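Home | Campaign Journals | House Rules | About | Contact

Filed under: Tabletop, Campaign Administration

Revised Procedures for the Plaltach Campaign

The Plaltach campaign resumes this month following the recess that began in August. During that period I reviewed the session records and consulted each participant in writing. The present entry sets out the procedures that will apply from the next session onward. Players are asked to read it in full before submitting their character sheets.

The calendar of Plaltach has been the source of most disputes. Under the former method, each player recorded elapsed days independently, and the party's departure from Hirnport was entered under three different dates. The official year is now fixed at 852. All travel will be logged by the referee at the close of each session, and the referee's log will prevail where accounts differ.

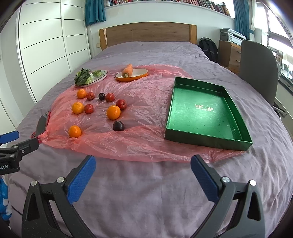 Entries made before the recess will not be corrected unless a debt, a pregnancy or a curse depends on them. Glenys Kneath has identified one such curse. It will be considered to have expired.

The treasury requires more attention. At the last full accounting the party held 1000 silver marks, of which 300 had been pledged to the harbor court at Hirnport as surety for the release of the ferryman. The court has not returned this sum. Until it does, the pledged marks may not be spent, borrowed against or wagered. The balance remains available for common expenses, including lodging, fodder and the hire of guides.

Individual shares will continue to be drawn in equal parts. A character who is absent from a session retains a share in any coin recovered, but has no claim on objects. This rule was adopted after the matter of the bone flute, and I see no grounds to reopen it.

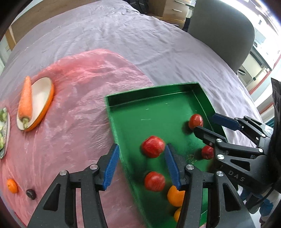

Objects of uncertain power are to be declared to the referee when found and entered on the common list. Possession passes by agreement of the players present. Where agreement cannot be reached within ten minutes of play, the object is carried by the pack mule until the following session. The mule may not be instructed to activate anything.

Overland travel will be resolved by the stage instead of by the day. The road from Hirnport to the Skato pass measures about 60 leagues and has been divided into stages of unequal length, according to terrain. One encounter check is made in each stage, and a second if the party travels after dark. Weather is determined once, at the start of the stage, and holds until the stage is complete.

I am aware that this reduces the influence of the scout. To offset the change, a successful scouting roll now permits the party to decline one encounter outright, provided that no member has lit a fire. 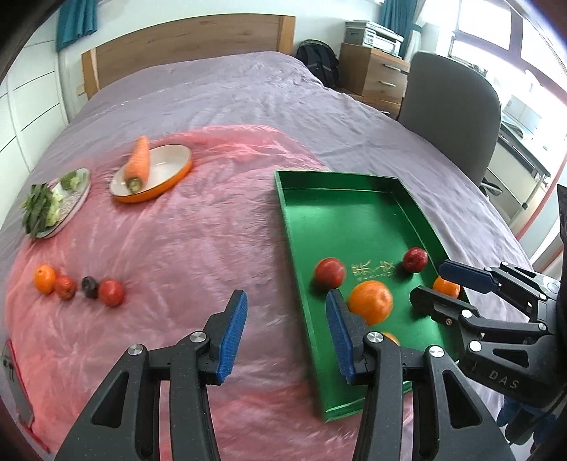
Ekene Effiong: I accept the stage system, but I would ask that the scout be allowed to roll before the weather is determined. Under the draft as circulated, I am choosing a route without having looked at the sky.

The request is reasonable and has been granted. Scouting will precede weather in all stages below the snow line. Above it, the existing order stands, as the pass is subject to the storms described in the journal for the previous winter.

Character death remains unchanged. A player whose character dies may introduce a replacement at the next settlement, one level below the lowest surviving member. Yaryna Tkachenko's replacement, the surveyor, has been approved on these terms and will join the party at the toll house.

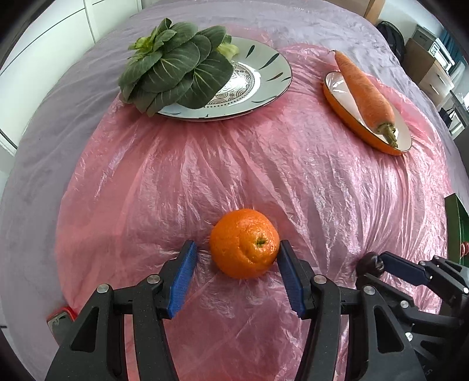 Mandarin on pink plastic sheeting.

The party's unfinished business at the close of the last session was as follows. The ferryman is free but has not been paid. The letter to the abbess is undelivered, and its seal has been broken by a member of the party who has not come forward. The eastern gate of Hirnport is closed to anyone bearing the party's device.

Erzsébet Hegyi continues to maintain the map. Proposed corrections should be sent to her before play, with the hex number stated. Questions on any other point may be left in the comments section, and I will respond there.

Margit Pintér

Last updated: 13 January 2019

Previous entry | Next entry | Back to top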